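Valta Doppelarmzelle V 2
Tischarbeitsplatz mit zwei Roboterarmen für Schulung, Versuch und Kleinteilehandhabung

Art.-Nr. 402
Lieferzeit auf Anfrage
Vorführung im Haus Grollo nach Anmeldung

Produktbeschreibung

Die Doppelarmzelle ist ein geschlossener Arbeitsplatz für Aufgaben, bei denen zwei Greifer im selben Arbeitsraum arbeiten. Beide Arme sitzen auf einer gemeinsamen Aluminiumschiene an der Vorderseite. Die Montageplatten lassen sich nach Lösen der Schrauben seitlich versetzen, danach muss neu eingemessen werden. Rückwand und Seitenwände gehören zum Lieferumfang und können mit eigenen Dekoren beklebt werden.

Die Steuerung läuft über Skivex ab Version 2. Ältere Lizenzen können umgestellt werden, der Preis richtet sich nach der Restlaufzeit. Abläufe werden entweder von Hand vorgeführt und gespeichert oder am Rechner angelegt. Der Rechner ist nicht enthalten.

Lieferumfang
Gestell aus Aluminiumprofil mit Tischplatte
Zwei Arme mit Greifern, vormontiert auf der Schiene
Wandplatten hinten, links und rechts
Anschlusskabel und Netzteile
Satz Ersatzbacken
Handbuch Deutsch/Englisch

Nicht enthalten: Untergestell, Rechner, Werkstücke. Ein fahrbares Untergestell von MacDonald ist als Zubehör lieferbar, bitte bei der Bestellung angeben. Nachträglich geht es auch, dann fällt aber ein zweiter Anfahrtstermin an.

Aufstellung und Wartung

Der Stellplatz muss eben sein und von vorn frei zugänglich bleiben. Wir liefern bis zum Aufstellort, sofern ein Aufzug oder ein ebenerdiger Zugang vorhanden ist. Nach etwa 2.000 Betriebsstunden sollten die Greiferbacken geprüft und die Kabel auf Scheuerstellen kontrolliert werden. Die Backen kann der Betreiber selbst wechseln - für Arbeiten an den Gelenken bitte den Service anrufen.

Vorführung

Wer die Zelle vor dem Kauf sehen möchte, kann sie in unserem Vorführraum ausprobieren. Eigene Kleinteile dürfen mitgebracht werden. Bitte vorab Maße und Gewicht mitteilen, damit die passenden Backen bereitliegen. 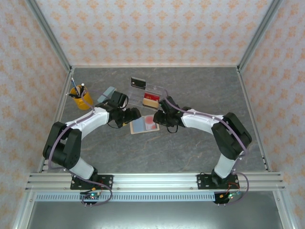
Grollo, im Juni - Beim Tag der offenen Tür lief die Doppelarmzelle von 10 bis 16 Uhr. Auf der grau marmorierten Tischplatte lagen Gegenstände aus dem Büroalltag, darunter ein gelber Stiftehalter mit Stiften und eine durchsichtige Ablage mit einer kleinen roten Schachtel und einem Holzklotz. Die Wände waren mit Blumentapete beklebt.

Gefragt wurde vor allem nach der Einrichtzeit und danach, ob die Arme auch einzeln bestellt werden können. Einzeln gibt es sie nur als Ersatzteil. Für die Einrichtung einer ersten einfachen Aufgabe planen wir bei der Übergabe einen Vormittag ein, die Einweisung ist im Preis enthalten.

Weitere Termine im Vorführraum vergeben wir laufend. Anmeldung über das Kontaktformular, Stichwort "Doppelarmzelle".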